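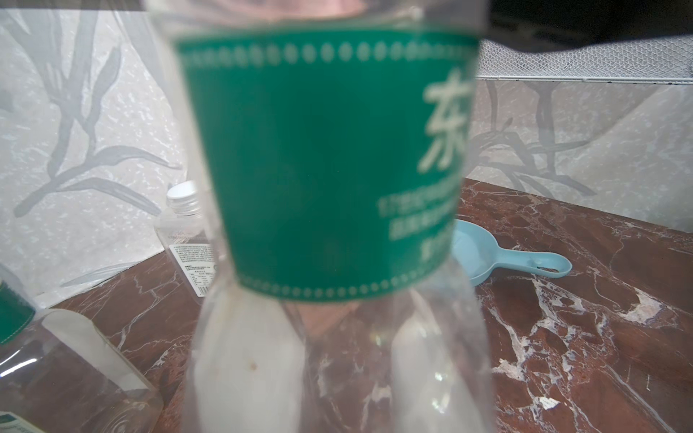 Leklow's bottle collection is back for a second spring, and we're delighted to say it will run right through March at the Norkov Road community kitchen. Clear plastic drinks bottles are what we're after, the sort with a green label round the middle and good deep ribs moulded into the plastic lower down, though any clear bottle of a decent size will be very welcome indeed. Labels can stay on (we know how stubborn they are!) and so can the screw caps, but do please give everything a rinse before you set off.

Last year you brought in 2,792 bottles, which was quite a bit more than any of us had dared to hope for, and nearly 400 of those went to the Durrani allotments, where they spent the cold weeks as little covers over the seedlings. The rest went off to Janari for recycling and raised enough to buy 40 new trays for the potting bench.

The kitchen door is open from 2 until teatime, and the kettle will be on, so do stay for a cup and a natter if you have the time.

Posted February 27, 2018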